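How to run a robot demo at your open day (and keep your visitors happy)

Posted 2018-07-01

We've done four open days at the Terkden workshop now, and the first one was a mess. I talked for half an hour, the kids wandered off, and the arm never moved. So if you've been asked to show a robot to people who've never met one, let me save you some pain!

Start in the simulator. I build a room in Husach that's close to the one I'll be using, with a long table, a door at the far end and a few things for the arms to work around, like a plant. It doesn't have to be pretty (mine has bright orange tiles on one wall, and I'm weirdly fond of them). Then I run the whole routine in there before anybody plugs in anything real.

Pick one short task. Reaching over a table and coming back is plenty. You know your robot can do more, but a crowd would much rather see one thing done five times than five things done once. 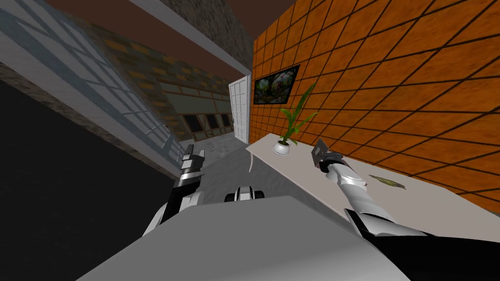 Next, put the simulator up on a big screen beside the real robot and let people drive the simulated one first. We let 183 visitors have a go in February, and the line moved fast once I set a limit of two minutes each. Give them the robot's own view, too – people love seeing the arms from the inside, and they stop being shy about the controls pretty quickly.

Set your speed limit low. I use the slow setting in Pretudholm and lock it before the doors open. Tape a line on the floor, keep everyone behind it, and stand within reach of the stop button the whole time. Yes, even when someone brings you coffee.

Practice the restart. Ours froze twice at the Van Dijk visit and I had to reload the routine with a whole school group staring at me. Now I can do it while chatting, and I keep the steps on a card in my pocket.

Last of all, leave time for questions. You'll get "can it make a sandwich?" every single time, so have an answer ready. I also put out a notebook for people to write down what they'd like to see next time, and I'm still working through the pages from February.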